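Cutting green onions for a shared kitchen: where to trim and how to store
Last updated 6/3/23
2 min read

Twal
Our residents' kitchen at Griltcombe prepares green onions for a weekly soup service. The written procedure states only "trim and slice." Some members discard everything below the green portion, and others cut just above the roots. Please advise which practice is correct, and whether a rectangular blade is suitable for this work.

Zadville Kitchen Desk
Only the roots need to be removed. The white portion is edible and has the strongest flavor, so it should be kept. Rinse the onion first and peel away any slippery outer layer. 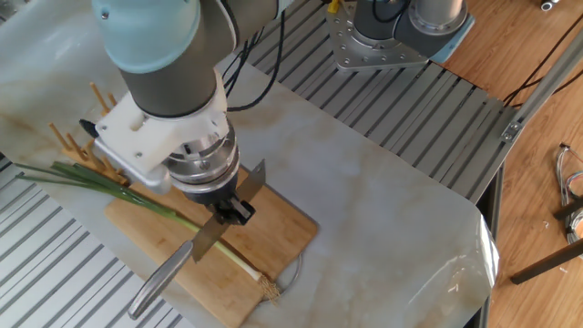
Long leaves may extend past the board while the root end is being trimmed. They should be brought fully onto the board before slicing begins – otherwise the tips are often left in uneven lengths. Cut the white part thin for cooking and the green part somewhat wider for garnish.

A rectangular blade is suitable. It should be sharp, as a dull edge crushes the leaves. 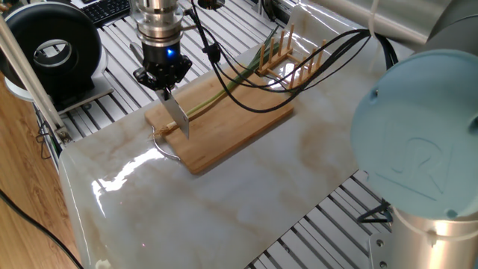
Green onion on a bamboo board, with the cleaver near the root end.

Trirevow
I agree with the above. Our kitchen cuts on the diagonal for garnish only. Bamboo boards should be washed by hand and stood on edge to dry. We do not permit them in the dishwasher.

Griltcombe Pantry
Roots may be placed in the compost. Sliced greens keep for a few days in a covered container lined with a paper towel. We have not tried freezing them.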